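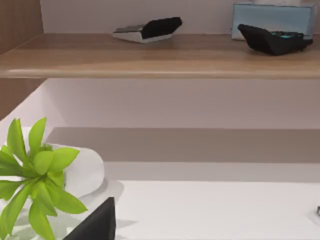

4. Running the tabletop task in the simulator

This section is for teams in the Shemweta student robotics club who have finished the install in Section 3. You need one laptop per team and the club copy of Zimden. Last revised 20 Aug 2021.

4.1 Loading the desk layout

1. Start Zimden and wait for the project list to appear.
2. Open the project named Flutus.
3. Under Layout, choose Desk and Shelf.
4. Type 2843 in the Seed box. All teams use the same seed for practice so that scores can be compared.
5. Click Load. The first load can be slow on older laptops.

Note: If the objects show up without their colors, close the project and load it again. Do not change the graphics settings on a shared laptop.

4.2 Picking up the phone

1. Select the arm you want to drive. The other arm holds its position.
2. Raise the wrist before you move sideways. The calculator and the puzzle cube are both close enough to get knocked.
3. Bring the gripper over the phone with the fingers open.
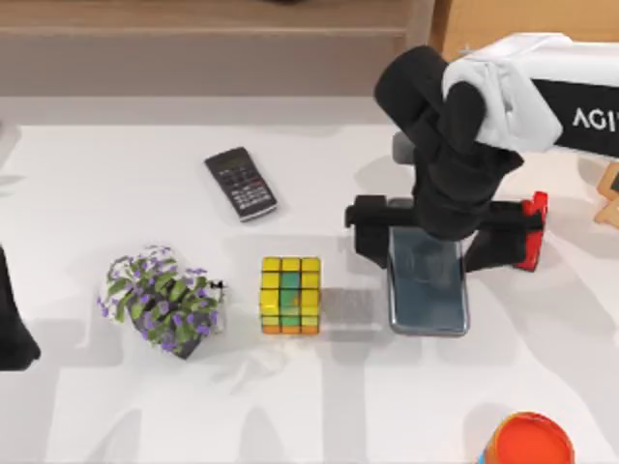

4. Lower the arm in small steps until the fingers are on both sides of the phone. Switch to the wrist view to check the gap.
5. Close the gripper slowly and stop when the force bar turns green.
6. Lift straight up and hold until the step counter stops.

Caution: Do not push the fingers into the table. The simulator will let you do it, but the run is marked as a collision and ends.

Note: The flower pot is a movable object. If you bump it, the run goes on but you lose points.

4.3 Saving a run

1. Press Stop, then Save Run.
2. Name the file with your team name and the seed, for example gralmont_2843.
3. Copy the file to the club drive before you log off. Local files are erased at the end of each meeting.

A run is limited to 1248 steps. Anything longer is not scored. The October meet will use seed 3295, and teams may not load it before then.

If Save Run is grayed out, the run is still active. Press Stop again and wait for the timer to clear.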